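## 4. Getting your failure records into Marora

Last gone over on Monday, October 16, 2023, when I moved the whole section onto the new import window. If your window has a single grey Import button and no preview, you're on the old build and you want the previous edition of this guide.

By now you should have Marora installed and a blank project open (sections 2 and 3). This is the bit where you bring in your own records and get a first survival curve out of them. I'll use the seal records from the pumping station at Hamside all the way through, as they're messy in all the usual ways and I know them far too well!

### 4.1 Tidy the file first

You can do the tidying inside Marora, but I find it much less painful in a spreadsheet. Save a copy before you touch anything.

1. Open your maintenance export. Each row should be one item's life: from the day it was fitted to the day it failed, or to the day you stopped looking.
2. Make sure you have these columns, spelt like this and in lower case:
 - `item_id`
 - `fitted`
 - `ended`
 - `status`
 - `mode`
3. In `status`, put `F` for a failure and `S` for anything still running or taken out for some other reason.
4. In `mode`, put a short name for how it failed (`leak`, `crack`, `worn`). Leave it blank on the `S` rows.
5. Sort by `item_id`, then `fitted`, and look for the same life entered twice.
6. Save as plain CSV.

Step 5 is the dull one and the one I skipped the first time. The Hamside export came to 159 rows, and when I'd finally cleared out the repeats there were 133 real lives left in it. Most of the repeats were jobs that had been closed, reopened to add a part number and closed again, so the dates were a day or so apart and a plain "remove duplicates" went straight past them.

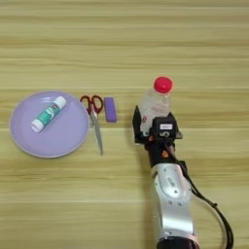
If you aren't sure whether two rows are the same life, ask whoever signed the job off. I asked Wondimu Hailu, who had done most of them, and he sorted out in one tea break what I'd been squinting at all morning.

> **Caution:** Don't delete the `S` rows. I know they look like padding, but those are items that lasted at least that long, and throwing them away makes everything look far shorter-lived than it is. Of my 133 lives only 44 ended in a failure. Leave out the other 89 and the curve drops like a stone.

### 4.2 Import it

1. Go to **Data > Import > Life records**.
2. Choose your CSV. The preview shows the first few rows.
3. Check the date order. Marora guesses it, and it guesses month first unless you've set your region. A date like 03/05 should be the third of May here.
4. Tick **Keep suspensions**. (Suspensions are your `S` rows – same thing, grander name.)
5. Under **Time unit**, pick days, running hours or starts. For running hours you'll also need an `hours` column, and Marora will use that and ignore the two dates.
6. Click **Check**. Anything it doesn't like comes up in orange.
7. Fix the orange rows in the spreadsheet, save, and click **Check** again. When the list is empty, click **Import**.

**Note:** An `ended` date earlier than `fitted` is always orange. A life of zero days isn't, so have a look for those yourself. Sometimes they're real (fitted badly, failed on start-up) and sometimes somebody has typed the same date twice.

**Note:** If you want to share a project with someone using Sisay, import the records in days. Sisay will open a Marora project made in hours but labels the axis as days, and Agnes Nyberg and I lost an afternoon to that before either of us thought to read the axis.

### 4.3 Split by failure mode

You can skip this if everything fails the same way. Mine don't, and I'd guess yours don't either.

1. Open **Records > Modes**.
2. Put a tick by the mode you care about. Leave the rest clear.
3. Choose **Treat other modes as suspensions**.
4. Give the view a name you'll recognise later. I use the mode and the site, so `leak-hamside`.
5. Click **Save view**.

When you treat the other modes as suspensions you're saying a seal that cracked would otherwise have carried on until it leaked, and that the cracking has nothing to do with the leaking. Often that's fair enough. If the same rough bearing is behind both of them, it isn't, and you'd be better keeping them together as one mode called something like `bearing-related`.

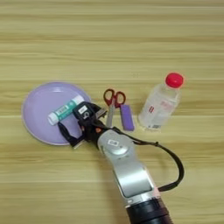

*Fig. 2 – Glue stick resting on the round plate.*

### 4.4 Draw the first curve

1. With your view open, go to **Plot > Survival**.
2. Leave **Method** on **Step** for now. No distribution, no fitting, just your own records.
3. Turn on **Show bounds**.
4. Turn on **Show suspensions**. You'll get a small tick on the curve wherever an item dropped out without failing.
5. Click **Draw**.

Look at the right-hand end before you look at anything else. There are usually very few items left out there, so one failure can knock a great lump off the curve and the bounds go very wide. I don't read numbers off that part, and I'd gently talk you out of it too.

If there's a sharp drop near the start, go back and check those zero-day lives. If the curve is flat for ages and then falls away, that's often wear, and section 5 (fitting) will be worth your time.

> **Caution:** Don't pool two sites just to get more failures. I tried adding the Clernach records to mine and got a lovely smooth curve that described neither place – Clernach runs its pumps part-time and Hamside runs them day and night. If you do want both, import them as separate groups and use **Plot > Compare**.

### 4.5 If it goes wrong

- **"No failures in view".** Check `status`. A lower-case `f` isn't recognised, and neither is an F with a space after it.
- **The curve is a flat line at the top.** You've probably ticked a mode that only appears on `S` rows. Clear the `mode` column on those and import again.
- **Fewer records than you expected.** Look in **Records > Skipped**. A blank `item_id` is skipped without any warning.
- **Everything fails on the same day.** You've most likely put the export date in `ended`, including on the failed rows. Been there!
- **Bounds won't switch on.** You need at least 2 failures in the view.

Save the project under a new name before you start section 5, as fitting writes its results over whatever plot you have open.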